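Right, gripper thread. I said in June I'd stop moaning about simulated benchmarks and run some of my own. I have now run some of my own and I am going to moan.

Background for new followers: I test end effectors for a small integrator in Flallanham. We buy what works for picking mixed household stuff, and we get sent a lot of videos. The Plidia people say their two-finger adaptive gripper beats a plain parallel jaw "across everyday objects". Fine. Which ones, from what angle, how many goes?

The setup: one arm, one simulated kitchen, one controller (Jaunzems, default gains, no fiddling). Two grippers. 200 grasps each. Top-down approach only, same start pose, and the objects get dropped in at random so I can't arrange them nicely for the side I like.

I wanted 1000 each. The Titel planner kept falling over in the night and I have a job, so 200 it is. Keep that in mind before you quote me at anyone.

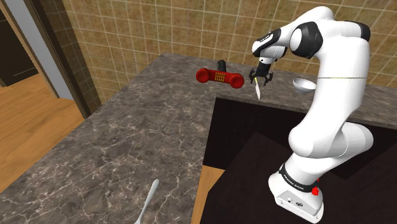

Thin things on stone are where I stopped believing the video. A mug or a bowl will forgive a lazy grasp, you close on the rim and up it comes. Have a look at the knife between the open fingers there, point down and leaning a bit, and ask what happens once the fingers shut. A tapering blade gives you very little to hold. In my runs the sim usually called that sort of thing a success, and I don't believe the sim. Its contact model lets two rigid fingertips pinch an edge in a way I have never got away with on the bench.

Someone will ask for the numbers, so: I reran the knife cases with friction turned down to something closer to the steel and rubber we have here. The gap between the two grippers more or less vanished. Same poses, same controller, one parameter changed.

So was the original gap the gripper, or was it the friction setting? I can't tell you. I'd like to know how the people who made the video can.

Helju Eglītis replied to an earlier post saying I should be randomising friction per episode and reporting the spread. She's right. I did it for the second batch and the spread was wide enough to swallow most of the claims I was sent.

Things I did like, in fairness. The adaptive fingers cope better when the object is slightly off centre. Closing is gentler too, so fewer things got knocked over on the way in. If your work is mostly tubs and bottles you might well be happy with them.

Things I didn't like. Long flat handles. The linkage curls under at the end of its travel and on a hard counter the tips want to go through the surface. In sim you get jitter. On a real worktop I'd expect a scrape and a protective stop - we've had that with other linkage grippers and it's a miserable afternoon.

Wrist clearance also gets skipped in every comparison I read. The adaptive one is longer, so anything near a wall means the elbow goes up and the planner starts looking for daft ways round. Planning took around 300 milliseconds longer on the worst poses. Nothing on its own, annoying when you've got a queue.

Rochelle Gallagher asked whether a wrist camera would fix the off-centre problem for the plain jaw. Partly, maybe. I tried a quick version and it helped until the fingers blocked the view, and that happens just when you need it. I'd want a second camera before I said anything stronger.

What I'd want before buying: the same object list on real hardware, failures included, friction pads named, and the raw logs. Log 435 from my lot is a lovely clean grasp, by the way. I could cut a very convincing video out of it.

Plain jaw stays on the bench arm for now. Scripts go up once I've taken the swearing out of the comments.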